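Keep the Repair Counter Open

Jul 24, 2024

The town council in Luston will decide this summer whether to close the repair counter at the public works annex and hand its space to the parking office. I think this would be a mistake, and I say so as someone who has complained about the counter more than once. It opens late and the sign on the door has been wrong for years. It is still one of the few things the town does that saves residents money the same day they walk in.

For those who have never used it, the counter will look at any small household appliance for a flat fee of 5 dollars. If the thing can be fixed with parts on hand, it gets fixed. If it needs a part, they tell you what to order and where. If it can't be saved, they tell you that too, and they take it off your hands. Last year the counter took in 985 items. The council's own report gives that number and then moves on, as if it were a small one. For a town our size I don't think it is.

The case for closing is mostly about cost. The counter doesn't cover its wages, and it was never supposed to. The library doesn't cover its wages either. Aravind Kotian, who wrote the budget memo, argues that residents can get the same service from private shops. I went looking for those shops. The one on Kuswood Road does phones and nothing else. The other is a vacuum dealer two towns over, and he was polite about my toaster but did not want it on his bench.

What has happened to repair in places like ours is simple enough. A new toaster costs less than an hour of a skilled person's time, so the shops that used to do this work closed, and the people who knew how to do it retired. The makers noticed. Screws gave way to glue and clips. My mother's mixer came with a parts diagram folded into the box. Mine came with a card telling me to register it. 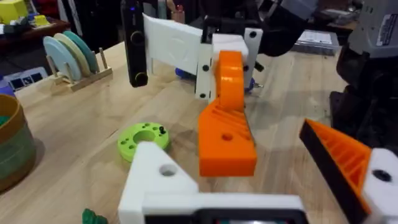 Rhonda Lachance worked the counter until May, and she kept a notebook of what failed and why. She let me read through it. Most of the entries are dull, and I mean that as good news. Cords wear through where they enter the housing. Fuses blow. Switches fill up with crumbs. A lamp comes in dead and needs a new socket. Very little in that notebook would have called for a specialist, but nearly all of it would have gone to the landfill, at the owner's expense, if there had been no one to ask.

I asked her what she would change. She said she'd like longer hours and a better stock of cords, and she'd like people to bring things in before they tried to open them with a butter knife.

There is a fair argument on the other side, and I don't want to skip it. Some items are not worth fixing. An old space heater with a cracked case should be thrown out, and a cheap coffee maker may last only a few months after it is repaired. Parvathi Poduval made this point at the last hearing, and she was right that the report doesn't say how many repairs held up. The town should find out. A postcard or a phone call after six months would do it. But not knowing how well a service works is a poor reason to end it, particularly when the answer would be cheap to get.

I would also ask the council to be plain about what the parking office needs. The annex has 4 rooms. Two of them hold filing cabinets that were supposed to be scanned and emptied years ago. If the parking office needs a room, it could have one of those – somebody would have to deal with the cabinets first, and I suspect that is the real obstacle.

As for money, the fee has not changed since the counter opened. Raise it to 10 dollars. I would pay that and so would my neighbors, and the fee could be waived for anyone who asks. This would not close the whole gap, but it would close some of it, and it would let the council say that users are carrying more of the load.

My own kitchen has a kettle, a fan and a radio that have all been across that counter. The radio is older than I am. It needed a knob and a cleaning, and I was charged the flat fee for both. I could have bought a new one, and it would have sounded better. I wanted that one, and I didn't have to explain this to anyone.

The hearing is open to the public and written comments are accepted until the vote. Send them to the clerk's office, and mention something you had fixed there, if you did.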